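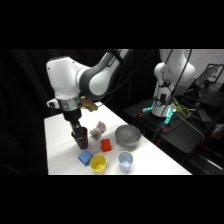
23 Mar 2021 – We've finally finished our side-by-side gripper trials at Arutent, and I'm so happy to share how they went!

I'm Kalliopi Chrysikopoulos, and I run the test bench. Since December my team has put two grippers, the Conneely and the Pustomach, through 2,000 picks on the same table, with the same plastic cups, soft toys, bowls and blocks (yes, we raided a toy store). Each object got 100 tries per gripper before we moved on to the next one.

The Pustomach was quicker on blocks, and I'd pick it for packing work any day. The Conneely won on cups – it dropped only 18 in the whole trial – and it was gentler with plush, which gave both of them a hard time. We ran everything on our Clurkari controller, and swapping from one gripper to the other took about 200 seconds once we'd had some practice.

The full results, drops and all, are free to download from the Arutent website. If you've got an odd-shaped thing you'd like us to try next, write to the test bench and tell us what it is. We're starting on bags and soft pouches now!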